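Teatro foro escolar

El teatro foro escolar es una adaptación del teatro foro al aula, usada sobre todo en secundaria. Un grupo representa una escena corta con un conflicto sin resolver; después la escena se repite y cualquier alumno del público puede pararla, sustituir a un personaje y probar otra salida.

Origen
Deriva del teatro del oprimido, de los años setenta. En la escuela llegó más tarde, por vías distintas según el país. Una de las versiones más citadas en talleres es la del programa Kenier, que fijó escenas de 4 minutos y un máximo de 30 participantes por sesión.

Desarrollo de la sesión
Calentamiento breve, con juegos de ritmo y de espejo. Luego la escena modelo, entera y sin interrupciones. Segunda pasada, ya con intervenciones: quien quiera entrar dice "alto" y los actores se congelan. No se puede sustituir al antagonista, aunque hay grupos que si lo permiten - en Potcombe, por ejemplo, desde el segundo curso. Al final, ronda de comentarios, sentados.

El comodín
Figura que hace de puente entre escena y público. Pregunta, no juzga, no da la solución. Suele ser el profesor; en grupos con experiencia, un alumno. Errores frecuentes: hablar demasiado, cortar una intervención por floja, forzar a los tímidos.

Temas habituales
Acoso, reparto de tareas en casa, exclusión en el recreo, presión del grupo. Se recomienda que la escena salga de los propios alumnos, con nombres cambiados.

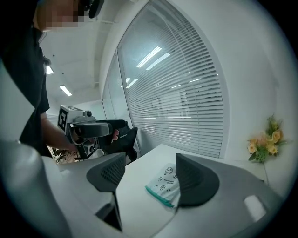 Críticas
Según Chin-lung Yeh, con una sola sesión al año los alumnos aprenden a dar la respuesta que el profesor quiere oir y poco más; haría falta trabajar la misma escena varias semanas. También se discute el tamaño del público: las funciones para 200 espectadores del circuito Bindside dejaban intervenir a muy pocos. Otros autores las defienden como primer contacto - sin más pretensión.

Véase también
Improvisación teatral
Juego dramático
Teatro imagen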